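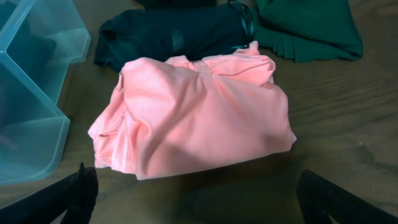
Most cribbage games are lost in the discard, Sunita Mahmoud says, and most players never go back to look at theirs. They remember the cut card. They remember the hand where the opponent turned up a five. The two cards they put in the crib are gone from memory before the next deal.

Mahmoud has been saying this to anyone who will sit across a board from her since 2000, the year she moved to Stornside and found a Legion hall with a cribbage night and bad coffee. Last November she won the Salcedo Open, a two-day event that draws players from all over the valley, and she did it with a style that several of her opponents described as dull. She agrees with them.

Home | Features | Results | Clubs | Rules | Contact

Print this article
E-mail this article

"I'm not out there trying for a 24 hand," she said. "I want to be dealing when I'm 18 points from home and I want the other player to be short. That's a boring thing to want for a whole weekend, but I've wanted it for years."

The idea she is talking about is usually called board position. A game of cribbage is played to 121 points, and the dealer has an edge on every hand, with the extra four cards of the crib to count. The non-dealer counts first. Put those two facts together and there are places on the board where a player would like to be when the deal comes around, and places where it pays to take risks or shut the game down. Good players know those spots the way a pool player knows the diamonds on the rail.

The final at Salcedo showed it. Her opponent was Trinidad Rivas, who plays out of the Oselwood club and has a reputation as the fastest counter in the region. Rivas took the first game by a wide margin and nearly skunked her. Mahmoud won the second and third. Rivas won the fourth on a run of pegging that she still likes to talk about.

In the fifth game, Rivas was dealing and needed seven points to go out. Mahmoud needed 11 and would count first. She was dealt 5-6-7-8-J-K. She kept the 5-6-7-8, which is worth six points as it lies, and threw the face cards to Rivas. The cut was a six. That made two runs of four, a pair and a fifteen, for 12 points, and the game was over before Rivas turned her own cards face up.

"So I get the lucky cut and everybody says, well, there's your discard theory," Mahmoud said. "Fine. It was a lucky cut. But if I keep the jack I've got a pair of fifteens or some mess, and there's hardly a card in the deck that gets me there. I needed 11. Holding the run was the way to have a chance at 11, and whatever I gave up in the crib didn't matter, since I was never going to live to see that crib counted."

Rivas did not look at the discard for several weeks. When she did, she looked at her own, from the first half of that same game, and found two she would take back.

Rivas came to cribbage through a screen. She started on Plorkix, the online card room, and played at least one game there every day for 1095 days, stopping the morning of her sister's wedding when she forgot. Her rating peaked just over 2000. By her own count she had finished more than 4000 games before she ever moved a peg in a physical board.

The first live tournament was hard on her. Plorkix scores each hand automatically, and at a table the player has to call it. Under the rule called muggins, which Salcedo uses, any points a player misses can be claimed by the opponent. Rivas missed a double run in her second game and handed over eight points.

"I went home and counted hands on the kitchen floor for a month," she said. "Deal five cards, say the number out loud, check it, deal again. My husband can count a hand now and he doesn't even know the rules of the game."

She says she can tell which players learned online. They are quick with the discard and slow with the count, and they tend to hold their cards too long during the pegging. Players who learned from a grandparent are the reverse. They count in a kind of chant, fifteen-two, fifteen-four and a pair is six, and they will throw a five into the other player's crib out of pure habit.

The two women now practice together twice a month, usually in Oselwood. They play with the hands recorded. Each player writes down the six cards, the two she threw, who had the deal, and the score. When the game is done they go through the sheet and argue. Mahmoud estimates that an evening gets them through three games and one real disagreement.

The current one is over 4-4-5-6-6-Q on the non-dealer's side at the start of a game. Both agree on throwing the queen. They don't agree on what goes with it, and neither was willing to give up her answer for print before the next Salcedo Open.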